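Ticket: Snack box, wrong contents / short weight
Product: Cirkinero Mixed Snack Box (dark gray box)
Seller: Orkska
Opened: Jun 7, 2021
Status: Reopened by customer

Customer message 1

The listing says the Cirkinero box holds 800 grams of snacks. I don't believe it does. I tipped mine out on the bed and it did not look like 800 grams of anything. Please tell me what is supposed to be in there so I can check it against what I got.

Support reply

Thank you for contacting Orkska. The weight on the listing is the shipping weight of the box as packed. Please confirm that the printed insert is present and that the outer seal was closed on arrival.

Customer message 2

Shipping weight. So the cardboard is part of my snacks now? The listing has the number right under the word "snacks" and nothing about shipping.

Seal was closed. The insert is there, bright pink with Chinese characters on a light-blue panel. I can't read it, so if that is the packing list you'll have to send me one in English. I've started putting things back in to see how full the box gets with everything in it, because your page shows it packed to the rim.
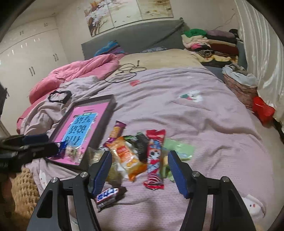

My kitchen scale only goes up to 500 grams, so I did it in two lots with the box and the insert left out. Total came to 69 grams under the number on the page. I ran the second lot again and got the same thing. You can tell me the scale is off, and maybe it is by a gram or two, but not by 69.

Support reply

We apologize for the inconvenience. Contents may vary by season. Some items in the Cirkinero box are supplied by Vikach and may be replaced with items of equal value when out of stock. We can offer a 10% coupon toward your next order.

Customer message 3

Equal value according to who? I asked what's supposed to be in the box and I still don't have an answer. "May vary" isn't a list.

I also don't want a coupon for a next order when this one isn't settled. I got the same kind of offer last October on the Munshi tea set, and the code had expired by the time it reached me.

What I want:

The packing list for this batch, in English.
The net weight, without the box.
$5 back, or the missing items.

Support reply

Your request has been sent to the packing team. Please keep all contents and packaging until the case is closed. Usual response time is five business days.

Customer message 4

So I'm not allowed to eat any of it until you've looked at it? Fine, it's all going back in the box and on top of the wardrobe. I have the order page saved with the weight on it, in case that line gets changed in the meantime.

Internal note

Net weight not shown on listing. Checked with catalog, no answer yet. Do not close.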